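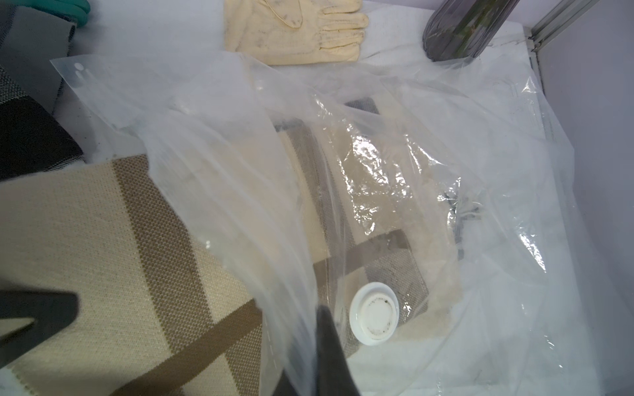 Destis Opens Equipment Planning Program for Soft-Goods Handling Cells

May – Destis, a supplier of packing and storage services for household textiles, today set out the purchasing plan for its next group of robotic handling cells. The plan covers 8 cells, to be bought in 2 stages, and replaces the company's earlier practice of ordering each cell as a separate project.

The cells will be used for work that has so far been done almost entirely by hand: folding placemats, cushion covers and similar woven items, placing them in clear vacuum-storage bags, closing the bags and drawing out the air through the valve. Destis has worked with the integrator Odow on the technical requirements and with Baidoo on the financial model.

The first stage consists of three cells at the Ellari site. Each is budgeted as a complete unit, with arm, two-finger gripper, wrist camera, aluminum framing, table, controls, guarding and installation. Spare gripper fingers are ordered with the cell and charged to the same budget line. Under the earlier system they were charged to maintenance, and two sites ran out of them in the same quarter.

The second stage, covering the remaining five cells, will be released after the first three have completed a 13-week acceptance period. No deposit is payable on the second stage before that date. Odow has agreed to hold its price for the cells themselves over the full period – freight and local electrical work are excluded and will be quoted again.

"Clear film is the hard part of the specification," said Hrvoje Ivanov, head of equipment planning at Destis. "It reflects light, it folds back on itself, and it lies over the thing you want to pick up. A quote based on rigid cartons tells us very little about what a cell will do with a bag, so we stopped accepting them."

Bidders for accessories and software will be asked to work from a reference set of 1,109 handling tasks compiled by Destis. The set includes crumpled and flat bags, patterned and plain fabrics, and tables shared with other items such as work gloves and containers. Results must be reported per task. Averages across the whole set will not be accepted as evidence of performance.

The budget treats the following as separate items:

Cell hardware and installation
Gripper fingers and other wear parts
Lighting and camera replacement
Operator training
Software support after the first year

Lighting was moved to its own item during the review with Baidoo. Destis had previously assumed that existing ceiling fixtures would be enough at every site. Measurements at Ellari showed large differences between table positions, and the first three cells will now be supplied with diffuse panels on adjustable mounts. Sites in the second stage are to carry out the same measurements before floor space is assigned.

Each cell will be written down over seven years, with grippers and cameras written down over two. Destis has chosen to buy the first stage outright. Leasing remains an option for the second stage, and Baidoo will prepare a comparison of both methods once maintenance hours from Ellari are available.

Staffing at Ellari is unchanged during the acceptance period. Manual packing tables will stay in place next to the cells, and any item a cell can't complete will be passed to them. The number of items passed over will be recorded by bag size and fabric type, and the record will form part of the decision on the second stage.

"We would like to know the cost of the exceptions before we order five more," Ivanov said. "That figure was missing from our last two equipment plans."

Suppliers wishing to quote for wear parts, lighting or training may request the technical specification from the Destis purchasing office. Requests should state which budget item the supplier intends to quote for. Questions about cell hardware should be sent directly to Odow.

About Destis

Destis packs and stores household textiles for retailers and rental companies. Its Ellari site handles table linens, cushion covers and seasonal goods.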